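Last revised in March. These answers apply to the Trindness bench handling kit supplied by Nornidberg, and to the paid trial service offered at the Tandale workshop. Terms of sale are set out in a separate document, available on request.

# Trindness Bench Handling Kit: Frequently Asked Questions

## General

### What is the kit intended for?

The Trindness kit is intended for organisations that handle small computer parts in modest numbers: repair workshops, refurbishers, colleges and test laboratories. Its main use is the handling of desktop processors and memory modules at an open machine. It is not suitable for high-speed production lines and is not sold for that purpose.

### What is included in the price?

The standard price covers the gripper, the wrist camera, the control unit, the Bakalis software licence for one workstation and a printed manual. Arms are quoted separately. Customers who already own an arm should send us its make and model before ordering, so that we can confirm whether an adaptor plate is needed.

### Can the gripper work inside a computer case, or must the motherboard be taken out?

Both arrangements are supported. Many customers prefer to leave the board in its case, with the side panel removed and the cooler taken off the processor. The narrow central finger is meant for this kind of access, where a power supply, wiring and expansion cards leave little room on either side. Loose cables should be tied back before work begins.

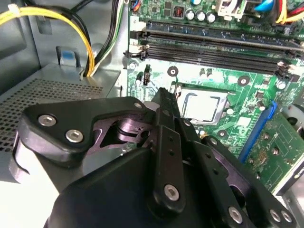
### Which processors can be handled?

The kit is approved for desktop processors fitted with a metal heat spreader. Laptop processors and bare chips without a heat spreader are outside the approved range. Requests for other parts are considered case by case, and a handling trial is always required first.

### Is there a risk of damage to the socket?

Any handling of a processor near an open socket carries some risk, whether it is done by hand or by machine. Where the contact pins are in the socket itself, they are fine and easily bent, and a dropped processor can make a board unusable. The kit holds the processor between two fingers at its edges, and the grip force may be limited in the Bakalis software. We advise customers to keep the factory limit until their staff have completed training - most find no need to change it afterwards.

Nornidberg does not accept liability for customers' boards or processors. We recommend that scrap parts be used for all practice work. 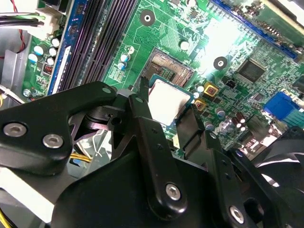 ### Does the kit also open the socket lever and apply thermal paste?

No. The socket must be opened and closed by the operator, and cleaning and pasting remain manual tasks. The same applies to coolers, which must be removed and refitted by hand.

## Setting up

### How much space is required?

A firm, level bench is sufficient for a single arm. Two arms may be used side by side, provided that the second is bought with its own control unit. The bench should not be shared with drills, presses or other sources of vibration. Cables on the floor should be kept clear of walkways and of any stands or tripods.

### How long does installation take?

Our staff allow two days for a single-arm installation, including the safety check. Operator training takes a further four days and may be held at your premises or at Tandale.

### Must parts be presented in a particular way?

Yes. Parts should be placed in a fixed holder so that they are found in the same position each time. A processor lying loose on a flat bench is difficult to grip by its edges, and we do not support this way of working. The holder should have raised walls around the part, with enough of the edge left open for the fingers to close on it. A plain, light grey board gives good results with the wrist camera. Shiny surfaces nearby can cause glare, and it may be necessary to move or dim an overhead lamp.

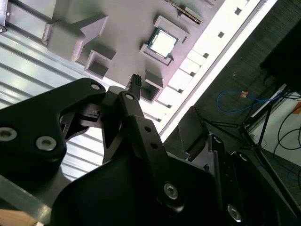 Customers may design their own boards, and drawings for the common holder sizes are sent with the manual. Boards must be fixed to the bench before use. If a board is moved, even slightly, the positions stored in Bakalis must be taught again.

## Trials, support and returns

### Can we try the kit before buying?

Trials are held at the Tandale workshop and last up to seven hours, starting at 9 a.m. Visitors should bring samples of the parts they wish to handle. The trial fee is deducted from the price of any kit ordered afterwards.

### How long is the warranty?

The gripper and control unit are covered for two years. Fingertip pads are treated as wearing parts and are excluded. Replacement pads can be ordered through the usual sales address.

### May we service the gripper ourselves?

Operators may change fingertip pads and tighten the outer screws, following the manual. The joints should not be taken apart - doing so ends the warranty.

### What is the returns procedure?

Please write to Nornidberg customer services, giving the serial number of the control unit and a short account of the fault. Equipment should not be sent back until a return number has been issued.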